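Wuston Museum is celebrating the arrival of a small but very special piece of local history, after a medieval seal matrix found in a field outside the village of Flitow was added to its permanent collection.

The little lead disc, which is not much bigger than a modern coin, would once have been pressed into warm wax to sign and seal letters, land agreements and all manner of other everyday paperwork. It dates from the 13th century, and although the edges are worn and there is a nick at the top where a plough may well have caught it, the flower in the middle is still beautifully crisp, and most of the lettering around the rim can still be read with a magnifying glass and a little patience.

The seal was discovered one morning in March by a local metal detectorist, who had permission to search the land and who very sensibly stopped, made a note of the exact spot and got in touch with the museum the same afternoon. It was lying only 11 centimetres below the surface, in a field that has been grazed and ploughed for as long as anyone in the village can remember.

Seals of this kind are wonderful things for a museum to have, as they bring us so close to ordinary people. We tend to think of seals as belonging to kings and bishops, but by the 1200s a great many farmers, millers and tradespeople had one of their own, and lead was a cheap and easy way of making them. Whoever owned ours was probably a landholder in a modest way, with a few strips to farm and the occasional bargain to strike with a neighbour. Losing it must have been a real nuisance - quite apart from the cost of a new one, there would have been the worry of somebody else picking it up and using it.

The inscription begins with the usual Latin word for seal, shortened to a single letter, and is followed by what appears to be a woman's first name. The rest is harder to make out, and the museum would dearly love to hear from anybody who has studied the early deeds of the parish and might be able to help. Women's seals do survive, and in fair numbers, but this is the first to come into the collection at Wuston, and we are delighted to be able to give it a home so close to where it was lost.

Bringing the seal to the museum has been made possible by the generosity of our Friends group, who raised £387 through a run of coffee mornings, a second-hand book stall and a very well attended quiz night in the Flitow village hall. The money has paid for cleaning, a purpose-made mount and a new label, with a little left over towards the lighting in the case. We are enormously grateful to everyone who baked, bought, carried chairs or simply came along and had a nice time.

Visitors will find the seal in the Pagano Gallery, on the first floor, alongside other medieval finds from the district. These include a pair of buckles, a spindle whorl, a handful of cut halfpennies and the much-loved Flitow jug, which has been brought up from the stores and put on show again after a rest of four years. A wax impression has been made too, so that people can see the design the right way round, just as the person opening the letter would have seen it.

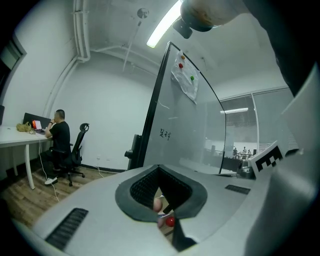

By the Wuston Museum press office

There will also be plenty going on for families over the coming months. Children can have a go at designing their own seal and pressing it into modelling clay, and there is a new gallery trail which begins at the front desk and leads, by way of the Roman tiles and the old fire engine, to the medieval case. The trail is free and suits children from the age of four upwards, though we have noticed that grown-ups seem to enjoy it every bit as much.

For those who would like to know more, the museum is holding an evening talk on medieval seals and the people who used them. It takes place in the Skitano Room at 7pm, and there are some 40 places, so early booking is a good idea. Tickets include a hot drink and a biscuit, and the gallery will stay open beforehand for anyone who would like a quiet look at the seal first.

The museum would like to remind anyone who comes across an old object, whether they are out detecting, digging the garden or just walking the dog, that staff are always happy to take a look. Please don't be tempted to scrub it clean. Pop it in a small bag or box, write down where it came from and bring it along to the front desk - even if it proves to be a bit of old tractor, you will be made very welcome.

Wuston Museum is open from 10am until 4pm, and admission is free, although donations towards the care of the collection are always appreciated. Talk tickets can be booked at the front desk during opening hours.

ENDS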